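Evaluation of the Stumia Kitchen Task Kit for Simulated Manipulation
Project report, robotics elective, Stedgate

1. Purpose
The Stumia kit is a licensed set of kitchen environments for testing robot arms in simulation. We reviewed it as a possible replacement for Herken, the package now used in the teaching lab. The trial licence ran to the end of April.

2. Method
The task was to grasp a potato on a marble counter. The arm model was a Franka Emika with a black gripper. Objects were left in the kit's default colours and sizes.
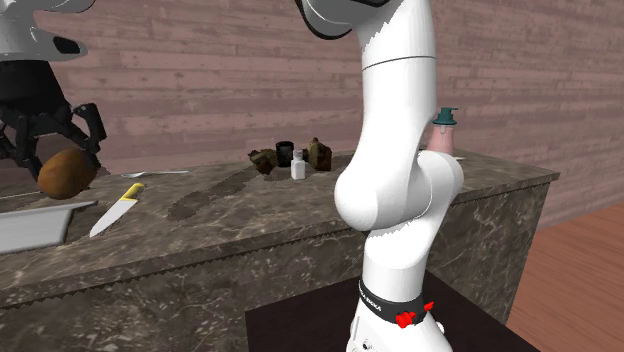

Each grasp was attempted 50 times from randomized start positions. A run was scored as a success if the object stayed in the fingers for 3 seconds after lifting. Friction values came from the Bech material library, which is sold separately.

3. Results
Of the 50 runs, 38 were successful. In 11 of the failures the object rolled before the fingers closed. The remaining run stopped with a solver error.
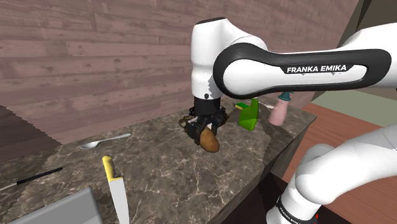

4. Licensing and support
The kit is licensed per seat, and the Bech library needs its own key. The installation guide omits the second key. Colour and texture files can be edited, but collision shapes are locked.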